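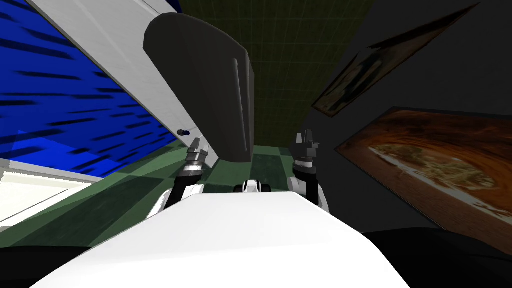

Brirnley Cricket Club: Minutes of the Preseason Meeting, Mar 8, 2024

I said I'd type these up the same night and then I didn't, so if I've got your words a little wrong, shout and I'll fix them before the next one. I'm writing these the way I talk. Younes Belkadi was in the chair, Tùng Ngô came straight from work, and we had most of the first team plus a good few of the juniors' parents.

Last meeting's minutes

Read out by me, too fast apparently. One correction: it was the second team that lost the bats in Cabrera, the first team only lost the bag. Approved with that change.

Captaincy

This took up most of the evening, as we all knew it would. Younes has done five seasons and told us in the winter he'd like to hand over the first team. Tùng was put forward by the opening bowlers (both of them, talking at once) and there was no other name. I asked whether he'd still keep wicket, and he said yes, he'd be bored stiff at mid-off. Somebody at the back wanted to know if a keeper can really manage bowling changes and field settings with pads on. We had a long and pretty cheerful argument over that! Vote taken by show of hands, carried easily. Younes stays on as chair and will bat at four for as long as we'll have him.

Tùng said a few words. He wants people at the ground a full half hour before the toss, and he wants catching practice every session, even the cold ones.

Selection

Last July we had three different people telling three different players they were in for the Gonia match, and one of them had already driven there. So from now on the team is picked by Tùng, Younes and the second team captain, and it goes up on the club page two evenings before the match. If you can't play, tell Tùng. Don't tell me, I will forget, I have forgotten before and we played with ten.

There was a request that juniors who train regularly get a look at the second team. Agreed by all. Parents asked for a bit more warning than the adults get, for rides and so on, and we said we'd try.

The pitch

The roller is back from repair and it runs. The far end of the square is still low where the water sits, and Younes would like to leave that strip alone until it's properly dried out. The outfield hasn't been cut yet and looks like a hayfield down by the creek. I've put my name down for mowing and I'd love some company.

Matting for the practice nets came up again. Cumura quoted us $400 for a new mat, fitted. We could get a thinner one for $200, but Tùng has batted on that kind at Cabrera and said the ball skids through at ankle height, so it wouldn't be much use to anyone trying to learn the pull shot. Agreed to buy the better one.

Money

We have $1032 in the account before this year's dues come in. The mat comes out of that, and then balls. Dues stay the same as last year, half price for students. Please pay before the first match if you can. I know I say this every spring.

Fixtures

Home and away against Gonia and Cabrera as usual. Cabrera have asked to swap so that we go to them first, their ground drains better than ours, and we were fine with that. The Cumura side would like a twenty-over evening game in July and we said yes before they'd finished asking, mostly thinking of their food.

Teas

Same rota as last year. I am not doing egg salad for everybody again. Two people offered to take over the first home match, thank you both, I've written it down.

Any other business

The scorebook is missing its last few pages from the final game, so if you've got them folded up in a kit bag, please bring them in. Younes asked for the sight screen to be repainted and will pick up the paint himself. A question about colored shirts was held over to next time because people had started putting their coats on.

To do

Tùng: team list page, catching practice, call Cabrera about the swap
Younes: paint, keep everybody off the far strip
Me: order the mat, mow, chase dues

Next meeting after the first home match, in the pavilion.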